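Notes for Session 5: Augustine's Confessions, Book Eight
Introduction to Early Christian Writers
Ruaridh MacLeish

Last time we left Augustine in Milan, listening to Ambrose preach and slowly running out of objections. A few of you asked me afterward why he doesn't just get baptized at that point, and I said "read Book Eight," so I hope you did! If you didn't, read it before you go any further with these notes (it's short, and I'm about to spoil all of it).

Quick reminder of where he is in life. He's in his early thirties, he teaches rhetoric, he has dropped the Manichees, and he's been reading the "books of the Platonists," which cured him of thinking of God as a kind of very large stuff spread through space. So the head problems are mostly cleared up. He says as much at the start of the book. What he wants now is to be steadier in God, and he can't manage it, and he goes to see an old priest called Simplicianus to talk it over.

Simplicianus tells him a story about Victorinus, a famous professor in Rome who had read the Scriptures and used to say privately, "I'm already a Christian, you know." Simplicianus would answer that he wouldn't believe it until he saw him in church. And Victorinus would laugh and say, "So do walls make Christians?" I love that line, and I think we should take it seriously as a question before we rush to the answer. Eventually Victorinus does go, and he makes his profession of faith out loud in front of everybody, even though he was offered the chance to do it in private.

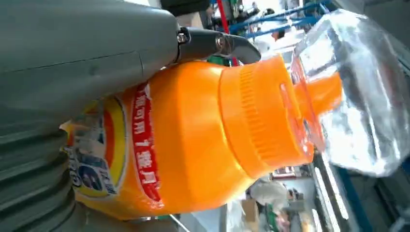 Keep an eye on how many stories there are inside this story. Victorinus is one. Then Ponticianus drops by, sees a copy of Paul lying on a gaming table, and starts talking about Antony of Egypt, and inside that he tells about two friends of his at Trier who picked up the Life of Antony in a cottage and changed their lives on the spot. By the time we get to the garden we've already heard the same thing happen to several other people. Somebody hears or reads a few words and takes them as meant for him. Antony had done it too, walking into church while the Gospel was being read ("Go, sell all you have").

Now the chain. In chapter five Augustine says he was held fast by the iron of his own will. Trace the steps with your finger, because he's very careful here: a twisted will produces desire, desire gets served and becomes habit, and habit that isn't resisted becomes necessity. The links are small and each one is his own doing, and yet at the end he really is stuck. Then comes the picture of the man half asleep who knows perfectly well it's time to get up. "Soon, in a minute, just let me be a little longer." I read this bit to my parish group in Furnomden last July and the whole room groaned.

And yes, this is also where you'll find the prayer everybody knows, "Give me chastity and continence, but not yet." It's in chapter seven, and he puts it back in his teenage years. Please don't quote it in your essays as if he's saying it in the garden!

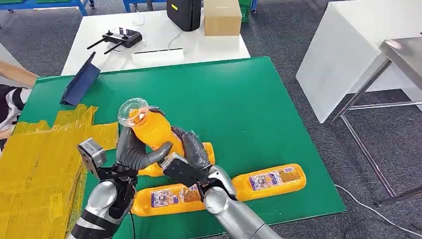
Chapters eight through eleven are the hard part, so go slowly. He asks why the mind can order the hand to move and the hand moves, while the mind orders itself to will something and it doesn't. His answer is that the mind isn't giving the order with its whole self. If the will were entire it wouldn't need to command itself, it would already be willing. The Manichees would say there are two natures fighting in there, a good one and a bad one. Augustine says no, it was me who willed and me who didn't. (Somebody will ask how Romans 7 fits in. Good, bring it along, it will take us most of the hour.)

Then the garden, the fig tree, the child's voice from a nearby house chanting "tolle, lege," pick up and read. He opens Paul and his eye lands on Romans 13:13-14. Alypius is there the whole time, by the way, and asks to see the page, and takes the very next verse for himself.

For next time, please read Book Nine, at least as far as the death of Monica, and write me half a page on one of these:

Does Victorinus's question about walls get a proper answer anywhere in Book Eight?

Why does Augustine keep Alypius in the garden, when he could have told it as a solitary moment?

Is the person at the end of the chain still responsible, on Augustine's own account?

Any decent translation is fine. Give book and chapter numbers when you quote, so I can find the place in mine.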